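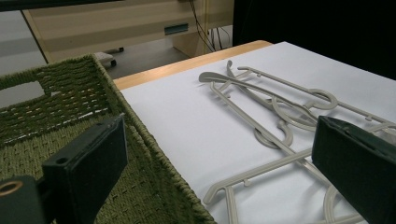

卓上に置かれたオリーブグリーンの編みかご。

特集 「とりあえず」の引力

家の中には、住所を持たない物がいる。合わない電池、どこかのネジ、洗濯表示のタグについてきた替えボタン。捨てるほどの罪はなく、しまうほどの功もない。そういう連中が最後に流れ着く先が、かごである。

収納用品の売り場に行くと、かごは静かに強気だ。生活雑貨のVosoraでは、手のひらサイズが2,000円。何を入れるのかは、値札にも商品名にも書かれていない。買う側も訊かない。訊いたところで「お好きなものを」と言われるのは目に見えているし、好きなものはたいてい、もう別の場所にしまってある。

わが家の第一号は、玄関の鍵置き場として迎えた。5月のことだ。鍵だけが入っていたのは最初の一週間で、次にレシートが来た。レシートは友達を連れてくる。クリーニングの引換券、宅配ピザのちらし、片方だけの耳栓。梅雨が明けるころには、鍵を探すために鍵置き場を掘るという、考古学に近い朝が始まっていた。

そこで第二号を買った。第一号からあふれた物を「分類」するためである。分類という言葉には人を買い物に向かわせる力がある。第二号は紙もの専用と決めたのだが、入れてから三日で乾電池が混ざった。犯人は私だ。

整理術の本はだいたい、全部出せと言う。出して、床に並べて、一つずつ向き合えと言う。試しにやってみたところ、玄関のかごひとつから120点が出てきた。うち半分は紙で、その大半が、期限の切れた割引券だった。Nurbridgeという喫茶店の「次回210円引き」が4枚。店は一昨年に閉まっている。次回はもう来ないのに、なぜか4枚とも輪ゴムで丁寧に束ねてあった。

かごの罪は、見た目がいいことだ。段ボール箱に同じ物を放り込めば、誰の目にもただの散らかりに映る。ところが編み目のある器に移したとたん、輪ゴムの束までが暮らしの一部らしい顔をする。来客は「すてきですね」と言い、こちらは「いえいえ」と答え、中身の話にはならない。大人の付き合いとはそういうものだ。

蓋つきなら解決するかといえば、事態は悪くなる。蓋は忘却の装置である。通販のSturonで見つけた蓋つきは送料込みで2,336円、届いた日に気持ちよく閉めて、それきり開けていない。中に何を入れたか、まったく思い出せない。思い出せないなら要らない物だろうと例の本は言うのだが、去年の保証書が見当たらないので、開けるのが少し怖い。

最近は、かごを買う前に一晩考えることにしている。先週も、縁の太い、いい形のを見かけて、その夜は何を入れるか布団の中で考えた。思いつかなかった。翌日見に行ったら売れていて、どこかの玄関でいまごろレシートを受け止めているのだろうと思うと、うらやましいような、気の毒なような。

ところで鍵だが、いまはコートのポケットに入れっぱなしにしている。どのコートかは、毎朝変わる。

（文・編集部　2025年1月）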